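September, late.

Back from Groltstead by half past seven, tired, feet sore. Writing this down before I lose the order of it.

We had the walker on the soft obstacle course again. It did the foam blocks without trouble and then went down on the cushion at run 373. The left foreleg reported no contact, so the controller kept pushing it lower to look for the floor, and the other legs followed to keep the body level. It ended up kneeling on the thing with the motors still pulling current. Menaka Miah called stop. I pressed the stop on the handset and nothing happened for roughly 9 seconds, then the joints let go.

Nobody was near it, but that delay is the real fault. The fall I can live with. 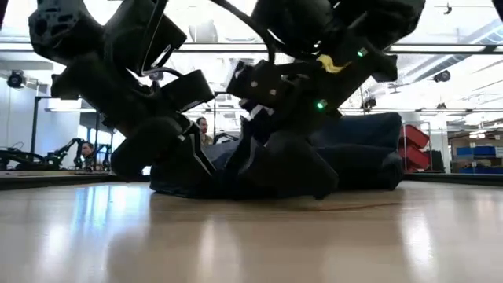 The walker on the navy cushion, lights still green.

Rupert Zürcher pulled the log after lunch. The handset had dropped its link to the Cistavier radio 2 times earlier in the morning and reconnected each time without a warning. The third time it was still reconnecting when I pressed. The safe thing would be for the legs to go limp as soon as the link is lost, and we all thought that was how it was set. It was switched off in the Vidmar build and never switched back on.

Wrote it up as a safety matter and sent it to Camudby before leaving. No more walking until the stop has been tested with the radio unplugged. Menaka wants a wired button as well and I agree with her.

Still to do: check the left foot sensor, ask Rupert for the current plots, find out who signed off the build. I have a feeling it was me.

Beans on toast. Bed by ten.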